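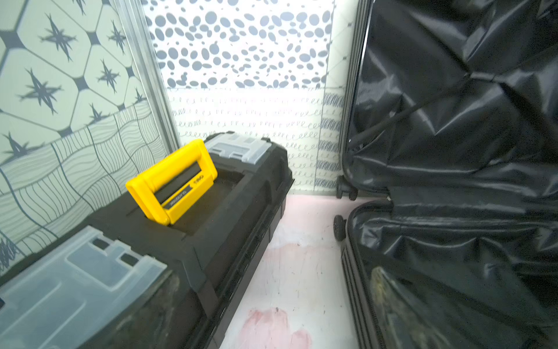
Visit report: Skendix open day, Wondthorpe
Feb 19, 2025
Filed by Roya Amini

Skendix opened its packing and transport workshop at Wondthorpe to outside visitors for one afternoon. I attended on behalf of Rashti, where we send portable test kits out to client sites and get too many of them back with broken latches. The purpose of the visit was to see how another firm packs hand tools and small parts for the road.

There were 14 visitors, split into two groups. The tour started in the goods-in area and moved on to the packing bays, which are small and closed in. Skendix handled 1843 outgoing cases last year, a mix of hard-shell suitcases and ordinary plastic toolboxes.

Toolboxes

The toolbox on show was a black plastic model with a yellow carrying handle set in a shallow well in the lid. At each end of the lid is a translucent organizer cover, so small parts can be checked to some extent without opening the main compartment. The frosted plastic limits this. Dark contents show up as shadows, and a fastener cannot be told from a spacer.

Skendix puts small fasteners in the lid organizers and keeps anything heavy in the body. Our own packing sheet does the reverse for two kits, and I suggest we review it. The covers pick up scuffs and dust in normal use — Skendix does not treat this as a reason to replace a box.

Suitcases and wrap

Next to the toolbox was an open black hard-shell suitcase with a large sheet of glossy black plastic draped over and inside it. I asked whether sheet plastic was meant as cushioning. The answer was no: at Skendix it is a dust and moisture layer only, and padding is specified separately. Creased sheet takes up more volume than expected, and the packing sheet allows for this when a case size is chosen.

Skendix trialed a fitted liner from Dudik last May and dropped it after 504 cases. The liner held its shape well but added eight minutes to each pack.

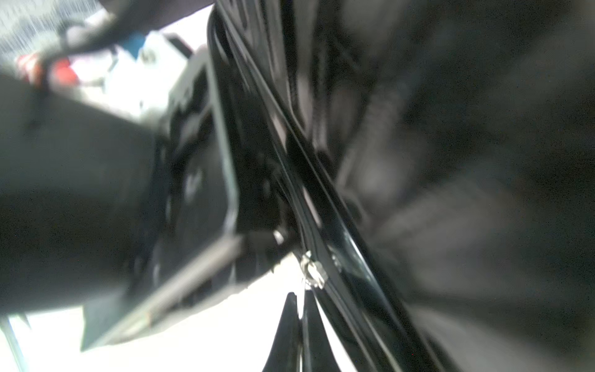

Points to follow up

Request a copy of the Skendix packing sheet, including the limits for weight in lid compartments.

Compare our latch failures by case type. We currently log them by client, and the two cannot be separated afterward.

Ask Dudik for the price of the liner in small quantities. The added time matters less at our volume.

Parking at Wondthorpe is behind the main building and the entrance is signed from the loading side only.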